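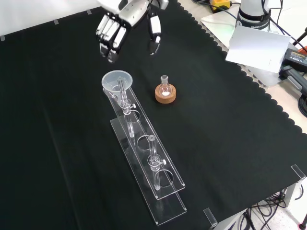

Clear rack on the black tablecloth.

I picked up the bike from Mahnaz Tehrani in May. It's a 2009 trail bike, a 250, with a dented tank and a seat that somebody has re-covered in the wrong blue. She'd had it in her shed at Praltby for a few years and wanted the space back. I paid what she asked and rode it home the long way, through Sevstead and up over the range.

The whole loop came to 282 kilometres. The first half was sealed and dull. After Sevstead the road turns to gravel and stays that way nearly to the top, and the bike was much happier there than I was. The rear tyre is close to square from highway use, so it steps out a bit on loose corners. I kept it in third and took my time.

I stopped for fuel and a pie at Sevstead and got talking to Davoud Kermani, who was filling a much newer bike than mine. He told me the creek crossing past the quarry was fine if I kept left. I kept left and still got both boots full.

Jobs so far: new chain and sprockets, fork seals, front brake pads. The chain had a tight spot you could feel through the pegs. Jamshid Safavi lent me his press for the swingarm bearings, which were worse than I'd hoped - one came out in pieces. Parts cost me $348, and I still need a rear tyre. The best price I've found is $186 fitted, from the shop in Praltby.

The carby needs a clean as well. It starts on the second or third kick when cold and then hunts at idle until it warms up. I'll pull it apart once the tyre is on.

Rocío Alvarado has asked if I want to do the two-day ride with her lot in spring. I've said yes, provided the forks stop leaking. The left one has a small weep again already, so I may have nicked the seal going in. I've ordered another pair.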